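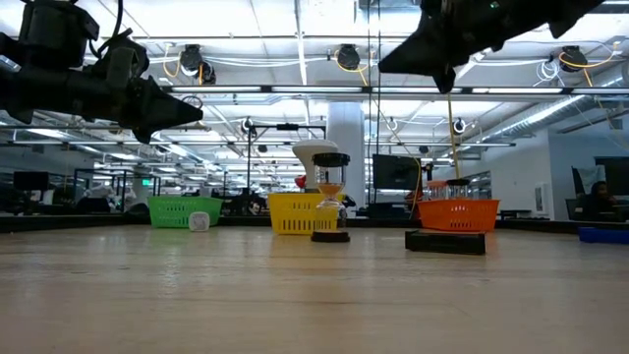

My bank has started asking how it did. I went in to the Boltden branch to have a form stamped, a thing that took 2 minutes, and by the time I had reached the parking lot my phone wanted to know whether I would recommend the experience to friends and family. I have thought about this. I can't picture the dinner at which it would come up.

The scale ran from zero to 10. I gave it a seven, because the stamp was applied squarely and the man said good morning. A second message arrived asking what had gone wrong.

I hadn't understood that seven is a complaint. In the grading system I grew up with, a seven was a decent afternoon. You could take a seven home to your mother. But in the world of the customer survey there are only two marks, perfect and disgraceful, and anything you put in between gets somebody talked to in a back office. A cousin of mine used to work the counter at a tire place in Okska, and there the whole shift lost its Friday pizza if the monthly score fell under nine. So now I give tens. I give tens to lukewarm soup. I gave a ten to a parking garage in Ocampo that smelled like a wet dog and charged me for a day I wasn't there, since I didn't want to come between a stranger and his pizza.

And this is my quarrel with the whole business. A survey is supposed to find something out. If everyone knows that the honest answer gets the wrong person in trouble, then the only people still answering honestly are the cruel and the very new. The rest of us are tipping, except with numbers.

I went back through my email last weekend to see how bad it had gotten. Rurker, who sold me one shower curtain, have written to me more often than my brother has. They wanted to know about the website, then the delivery, then the curtain, and then how I had felt about the survey on the curtain. That last one had a box for further comments with a limit of 400 characters. I used all of them and was thanked by name, with the name spelled wrong.

I'm told companies need the feedback. Maybe so. The hardware store of my childhood got its feedback from a woman who stood at the register and said the hinges were junk, and the owner either stopped carrying those hinges or he didn't. She was not asked to rate how well he had listened.

My plan for February is to answer none of them. I expect to last until the dentist, who is very nice, and whose receptionist looks at you when she says you'll be getting a little link.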